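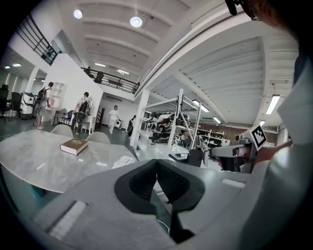 4. Where the Table Stands and What It Is Asked to Do

4.1 Size, shape and surface

We had expected, when we began visiting homes in Gravmont, that the most useful thing to know about a family's table would be how many people could sit down at it. That seemed a sensible place to start, and it is where most of the earlier writing on shared meals starts too. After the first few visits we found ourselves writing much more about the top of the table: what it was made of or made to look like, how it was cleaned, what was allowed to be put down on it without something underneath, and who in the home got to decide. A large table with a pale, patterned top, of the kind in Figure 4, invites a certain amount of worry (about red sauce, about felt-tip pens, about the bottoms of pans), and that worry turned out to shape the evening a good deal more than the number of chairs did.

Figure 4. Large table with a white marble-patterned top and a curved edge.

The 40 households in the study kept a diary for the month of July, using the Davix entry sheet, and between them they sent us 670 entries that mention the main table by name or by some family nickname for it. People were generous with their time and often wrote well past the space we had given them. One household drew on the back of every sheet. Another used the sheet as a shopping list and returned it to us anyway, which we were glad of, because the list told us what had been eaten.

Of the entries that say anything at all about the surface, most are about wiping it. We want to dwell on this a little, as it is easily passed over. Wiping the table is the moment at which a homework table becomes a supper table, or a supper table becomes a place to pay bills, and in many homes it is the only signal anyone gives that the change has happened. A parent in one of the Gravmont homes wrote that she never calls the children for supper any more, she only runs the tap and wrings out the cloth, and they come and move their books. We heard versions of this again and again. In the homes with darker wood or painted tops the wipe was quick and sometimes skipped. In the homes with light tops it tended to be slow and thorough, and it was more often done by the same person every time.

Shape mattered as well, though we are more careful in what we say here. Families with a rounded or curved table talked less about whose place was whose. Families with a straight-sided table nearly always had a fixed seat for at least one person, most often the one nearest the stove or the door. We would like to make more of this than our material allows. Many of the curved tables were also the newer ones, and a family that has lately bought a table has had less time to settle into its seats, so the two things cannot be pulled apart with diaries from a single month.

4.2 The table that is never cleared

In 17 of the homes, the main table was never fully empty on any day in the diary. We had first thought of marking these as homes where the table was "not in use" for meals, and we are happy to report that this would have been a mistake. Nearly all of them ate at the table most evenings. They simply ate at one end of it. The other end held a sewing machine, or seed trays, or the post, or a jigsaw that had been going since spring, and the meal moved over to make room.

This arrangement has its own manners, and we grew rather fond of them. The things at the far end may be pushed but may not be stacked. Food may be passed over them but drinks may not. A visitor who is family sits beside the pile; for a visitor who is a guest, the pile goes to a bedroom and comes back the next morning in the same order, or near enough. In one home the far end was known as "the office" and in another as "Ukura," after the lake where the family used to spend its summers, because, as the diary explained, that was where everything ended up that nobody wanted to carry back.

We take two things from this. The first is that a big table does not always mean big meals, and a study that measures tables from edge to edge will overstate how much of them is given to eating. The second is that the uncleared table should not be read as a sign of a household under strain. When we compared the diaries with the short talks we held at the end of the month, the people with a busy far end were, if anything, the ones most pleased with how their evenings went. They liked having the work close by. Several said that they got up from supper and simply slid along - the chair hardly had to move.

There were exceptions, and they deserve a mention. Four households told us that the pile had become a sore point, and in each of these it belonged to one person only. Where everyone had something in it, there was grumbling but no quarrel.

4.3 Light, doors and the pull of the kitchen

The Mishra housing survey, which covered many of the same streets some years before us, recorded where each table stood but said little about why. We asked. The most common answer by far was that it had always been there, and the second was that it was near the kitchen. Light came third, and it was brought up mainly by people who sewed, drew or helped with schoolwork. People who had moved their table in the past year had usually moved it toward a window, and a fair number of them had later moved it back, having learned that the low evening sun falls straight into the eyes of whoever sits facing it at the hour when most families in Gravmont eat.

Doors were a quieter influence. A table that has to be walked around on the way to the back door will collect keys, gloves and dog leads, whatever its owners have decided about it. A table tucked out of the way will stay clear for longer, but it will also be forgotten for longer, and two of the tidiest tables in our notes belonged to families who ate on the sofa and told us so quite cheerfully.

We should add a word on the season. July is a warm month in Gravmont and people eat outdoors when they can, so our diaries surely undercount indoor meals. We had hoped to gather a second set of diaries in the cold part of the year, and the sheets for it were ready in October 2020, but many homes were by then using the table for paid work through the whole day, and it did not seem fair to ask them for one more thing to fill in. The entries we do have from that time are kept apart and are not used here.

4.4 A note on the word "main"

Readers may have noticed that we keep saying "the main table" as if every home had one and knew which it was. For the most part this is so. Where there was doubt, we let the household choose, and we asked them to keep to the same table through the month. A few changed their minds partway and told us, and in those cases we have used only the entries written before the change. It is a slightly untidy rule, and a stricter one would have cost us some of the longest and most thoughtful diaries in the set.

In the next section we turn to the chairs, and to the question of who fetches the extra one when company comes.

17 shares
4 comments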